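Unit 4: Teaching by Demonstration
Course handout, Robot Skills Lab
Read before the second lab session. Bring a printed copy or have it open on your own laptop.

1. What this unit covers

In Unit 3 you wrote motions as lists of waypoints. That works when every object starts in the same place each time. It stops working as soon as a part is a finger's width off, and most of the work people want robots to do is of that second kind.

In this unit you will show the arms the task yourself and record what you did. The recording is later used to train a controller, which is the subject of Unit 5. For now the only product is a set of good demonstrations.

There are two ways to give a demonstration, and you will try both.

2. Hand guiding

In hand guiding (also called kinesthetic teaching) you hold the arm and move it through the task. The motors are put in a mode where they carry the weight of the arm but don't resist you. Joint angles are logged as you go.

Good points: it needs no extra hardware, and you feel contact directly. If the finger pads touch the shelf, you know.

Bad points: your own arms and head are in the camera views, and the controller will not have those in view when it runs alone. Guiding one arm takes most people two hands, so two-arm tasks are nearly out of reach. People also tend to push the arm into shapes that are easy for the person and poor for the robot, with the elbow folded hard against its limit.

Use hand guiding for single-arm motions and for checking reach.

3. Remote control

In remote control (teleoperation) you stand away from the table and move a pair of small leader arms. The arms on the table copy them joint for joint. Squeezing the leader's handle closes the gripper on that side.

The leader arms don't push back. When the follower touches something, you get no feeling of it in your hand and have to rely on your eyes. This is the main reason first attempts are slow. Expect your early episodes to take two or three times as long as your later ones, and don't save them for the training set.

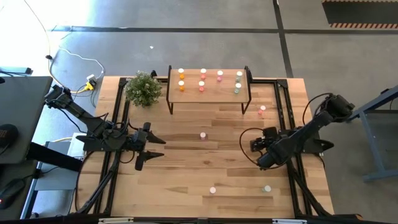

Each gripper has its own strengths. An arm that comes in from the side reaches the near half of the table easily and the far half badly, with the wrist turned at an odd angle. Decide before you start which arm will handle which part of the table, and keep to it for the whole set. If one person uses the right arm for an object in the middle and the next person uses the left, the controller sees two answers to the same question and may learn something halfway between them, which is often a motion that misses the object completely.

4. The task

The task is to move small cylinders, one at a time, between the open table and the raised shelf at the back. The cylinders are light and fall over if a finger brushes them.

One episode is one cylinder moved. It has five phases:

Approach: the open gripper moves over the table to a point beside the cylinder.
Grasp: the fingers close, with the cylinder centered between them.
Lift: straight up, high enough to clear the other cylinders and the shelf edge.
Carry: across to the place where it will be set down.
Release: lower until the base touches, open the fingers, back away along the line you came in on.

Backing away is where most cylinders get knocked over. Open the fingers fully and wait a moment before you move.

5. How the recording is stored

The recorder is called Mistel. It runs on the lab computer and starts with the foot pedal. At each time step it saves the joint positions of the leader arms, the joint positions of the follower arms, both gripper openings, and one image from every camera.

The leader and follower positions are not the same. The follower lags a little, and when it presses against something it stops short of where the leader asks it to be. Unit 5 uses the leader positions as the action and the follower positions as the state. Students who mix these up get a controller that barely moves, so label your plots.

Episodes go in the shared folder Sultar, under your group number. File names are made for you. Don't rename them, even the bad ones — mark a bad episode in the log and leave the file alone.

6. Variety in starting positions

A controller learns what it has been shown. If every cylinder starts on the same plank, it will do well there and nowhere else.

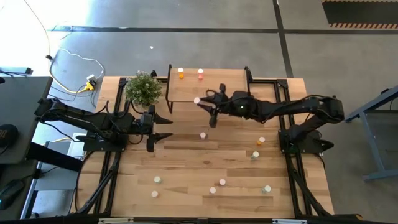 Before each episode, change the layout. Move the cylinders to new places, near and far, and turn the arms' starting pose a little from the last one. Spread things widely over the part of the table in front of the shelf, down toward the front edge as well as up by the arm bases. Include some hard cases, such as the white cylinder and the pink-white one standing close together near the lower center, where the fingers have little room to come down without touching the neighbor. Record the hard cases at the same unhurried speed as the easy ones.

Vary what is already on the shelf too. An empty shelf and a crowded one call for different release motions, and both should be in your set.

Some things should stay fixed. Do not move the shelf, the cameras or the plant. Do not change the room lights partway through a set. If sunlight is coming in strongly, write it in the log so that we can look for its effect later.

7. What a good demonstration looks like

Smooth and fairly slow. Sudden corrections are hard to learn from. If you overshoot, stop, and come back at the same pace.

No long pauses. A pause while you think is recorded as a pause, and the controller can learn to sit still. Plan the whole move first, then press the pedal.

Some recovery. When a grasp slips and you can fix it cleanly, keep recording and fix it. These episodes are useful, up to a point. A set made mostly of recoveries teaches the robot to fumble.

8. Safety

Stay outside the tape while the arms are powered. For hand guiding, one person guides and the other keeps a hand on the stop button. Tie back long hair and take off lanyards. Check that no cable loop is caught on a joint before you enable the motors. If you press the stop, the arms will sag, so know what is under them.

9. Assignment

Work in groups of 2. Each group records 100 remote-control episodes, split evenly between partners, and 16 hand-guided episodes with one arm only. Use the same cylinders for both.

Hand in:

The episode log, with bad episodes marked and a short reason for each.
A plot of leader and follower positions for one joint over one episode, with the five phases marked by hand.
One page comparing the two methods, based on your own recordings. Say which phases took longest under each.
A list of any layouts you avoided.

Due July 3, 2018, before class. Late logs can't be merged with the class set, and the class set is what everyone trains on in Unit 5.

10. Terms used in this unit

Demonstration: one recorded run of the task by a person.
Episode: the file holding one demonstration.
Leader: the arm the person moves.
Follower: the arm that copies it.
State: what the robot measures at a time step.
Action: what the robot is told to do at that time step.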